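June 2023

Up before six, tea gone cold on the bench. Back onto the old tower today, the one out of the Kundari shed that was going to the tip. Told myself an hour. Ha.

Side panel off first, thumbscrews stiff as anything, skinned a knuckle. Dust like you wouldn't believe. Vacuumed, sneezed, vacuumed again. Then the drives. 500 gig each, both of them, and one has 2073 pencilled on the bottom in somebody's handwriting, no idea what that's about. Wrote it in the notebook anyway.

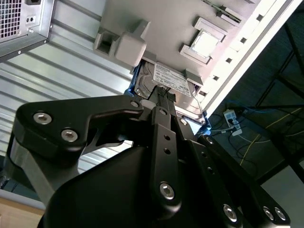 Daseck Repair Club — Hardware Bench

Blue caddy, silver drive, white label with print so tiny I gave up on it even with the good glasses. I like these caddies. No hunting round for screws in the carpet. Grey cable does a loop alongside the drive and I want to tie it back at some stage, bit of velcro would do. Must remeber velcro.

Had the other drive on the Salgado dock before lunch. Spun up, clicked twice, went quiet. Spun up again and copied for a good while, mostly holiday photos and somebody's tax. Left it going and ate a cheese sandwich standing up. Won't look at any of it, just onto the new disk and back to the owner.

Power supply next, fan rattles. Replacement is 50 dollars from Nikska plus postage, or I pinch the one out of the beige box under the stairs — same plugs I think, need to check. Leaning beige box.

Swept up. Lost one thumbscrew, found two that arent mine. Labelled the jar finally.

Tomorrow: velcro, fan, ring about the monitor. Rain on the tin roof all arvo and the washing's still out, bugger. Going to get it in now.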